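Ditik Support: Ticket 800-39
Subject: Wrist camera drops out when the two-finger gripper closes
Site: Sidwood test bathroom
Opened by: Mizanur Khondokar
Assigned to: Johannes Rampersad
Status: Monitoring

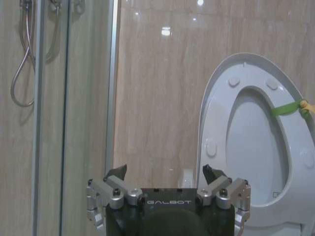

Can we run the same close-speed setting on both grippers while we compare them?
Use the same setting only for the first pass, then tune each gripper separately. The linkage and the parallel jaw need different current limits, and a shared profile will favour whichever one it was written for.

Khondokar, February 2024
We're comparing the linkage gripper with the Hastaletti parallel jaw on the toilet seat and shower door tasks. With the linkage gripper fitted, the wrist camera feed freezes on a fast close. The arm carries on and the controller logs no fault. Feed comes back by itself after almost 16 seconds. Have not seen it with the Hastaletti. Mets controller, stock firmware.

Rampersad
Please send the controller log and tell me if the camera and gripper share a power lead at the wrist. Also try closing at 80 per cent speed with nothing between the fingers.

Khondokar
They share a lead. The Hastaletti has its own supply, so that part of the comparison isn't like for like. No freeze at 80 per cent. Back at full speed it froze on the second close. Log attached.

Rampersad
Log shows the camera dropping off the bus and re-registering. Looks like a voltage dip when the gripper motor starts. Two things to try, one at a time:
1. Swap the camera cable for a known good one and repeat at full speed.
2. Put the old cable back and run the camera from the spare outlet on the controller.

Khondokar
Step 1, still freezes. Step 2, ran 39 closes at full speed, no freeze. The extra cable catches on the elbow when the arm reaches low, so I've clipped it along the forearm with some slack.

Rampersad
Good. Leave it on the separate supply for both grippers and redo any linkage runs where the feed dropped. I'll ask the hardware group for a wrist harness with two leads. Keeping this open until the new harness is fitted.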